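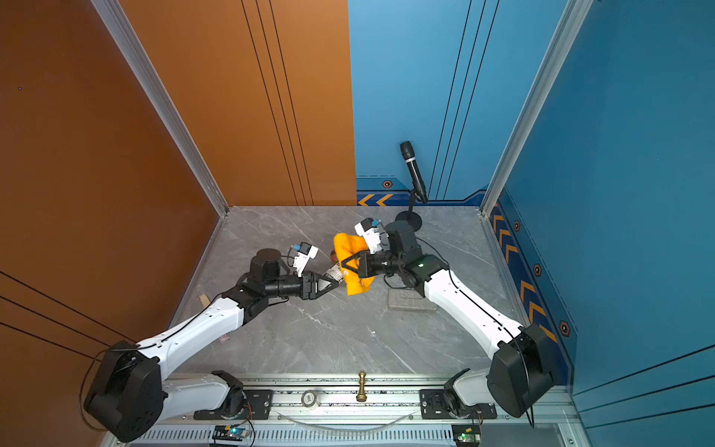
Urka Small Goods Wipe-Down Project
Progress report to the Pichon Fund
14 August 2025

Period covered

This report covers the second grant period, up to the end of July. It follows the order of the grant letter: work done, materials, problems, money and next steps. Figures are from the intake sheets at the Zarnmont site.

Work done

The project takes in small used household goods, wipes them down and sends them on to the Mondine shop for resale or reuse. Most of what comes in is small bottles with caps. The rest is a mix of small tubes, tins and other items that can be held in one hand.

We took in 356 items during the period. Of these, 334 were wiped, checked and accepted by Mondine. The remainder were turned down at the check, mostly for cracked caps or labels that had started to peel. They have been put aside and will be sorted for recycling with the next collection.

July was the busiest month, with 142 items. The increase came after Mondine put a return box beside its counter. The box has worked better than the collection days we ran in the first period, and we plan to keep it.

How the wiping is done

The method has changed since our last report. At first each item stood upright and was wiped from the top down. Narrow bottles tipped over too often, so they are now handled on their side, with the cap end left clear. One side holds the bottle and the other holds the cloth. The cloth goes along the body first, then once around the shoulder, then over the cap. The bottle is turned and the same passes are repeated.

Printed labels get a dry cloth only. A small bottle with a black-and-white printed label and a brown cap is a typical item for us, and it needs some care. White areas of a label pick up marks quickly, while black areas show every bit of lint. We no longer try to remove labels at this stage. Mondine does that when it wants a plain bottle, and has the right equipment for soaking.

Items are wiped one at a time and put back before the next is picked up. This is slower than laying out a batch, but we had several mix-ups in the first period between wiped and unwiped items, and we have had none since the change.

Cloths

We bought 75 cloths from the materials budget. All are bright yellow. We chose one strong color so that a cloth left behind on the work surface or dropped in a box of finished goods would be noticed right away. Against the gray marble-patterned floor of the booth, and the orange and blue walls, yellow is easy to pick out.

The cloths are used bunched up. We tried folding them into a flat pad, which gave a more even wipe on flat-sided tins but did poorly on round items. A bunched cloth follows the curve of a bottle and gets into the edge under the cap. The drawback is that loose corners hang down and drag, and can knock over anything light standing nearby. The area around the item is now kept clear while wiping is under way.

Cloths are washed together at the end of the week. They shed a good deal of lint before the first wash, so new ones are washed once before use. This was not in our original instructions and has been added.

Patterned items

The first period dealt almost entirely with plain and labeled bottles. This time we added patterned goods at Mondine's request. One is a small cylindrical piece in brown, cream and red plaid. Pieces like this are harder to check than plain ones – a smudge on the cream squares is easy to see, but the same smudge on the brown can be missed. Each patterned item is now looked at twice, once before wiping and once after, with a note on the intake sheet if there is any doubt. Mondine has told us the notes are useful and has asked for them on labeled bottles as well. 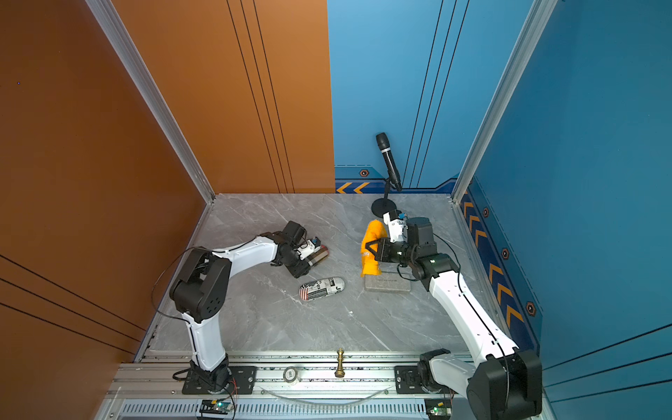 Problems and delays

The main delay was in supplies. The first order of cloths arrived in the wrong size and had to go back, and wiping stopped until the replacements came. Intake carried on during that time, which left a backlog. It was cleared before the end of July.

The intake sheet was also a weak point. It had one column for "condition," and entries in it were too short to be of use. The new version has separate lines for cap, body and label. Older entries have not been rewritten.

Some returned bottles still have a little liquid in them. We do not accept these, and the sign on the return box says so, but they keep arriving. A larger sign is being made.

Spending

Spending is within the approved budget. The materials line is slightly under, as the supplier refunded the return shipping on the first cloth order. The transport line will be used up sooner than planned if Mondine continues to ask for two deliveries a week. We would like to move the unspent materials money into transport and ask for the Fund's approval to do so.

Next period

We will continue with small bottles as the main item and keep patterned goods at their present level until the double check has been in use longer. Flat-sided tins will be tried again with a folded cloth. We also plan to write up the wiping steps on a single page for the Zarnmont site, with the dry-cloth rule for labels at the top.

A set of the new intake sheets can be sent on request. The next report will include the final spending table and Mondine's own record of the items it has received.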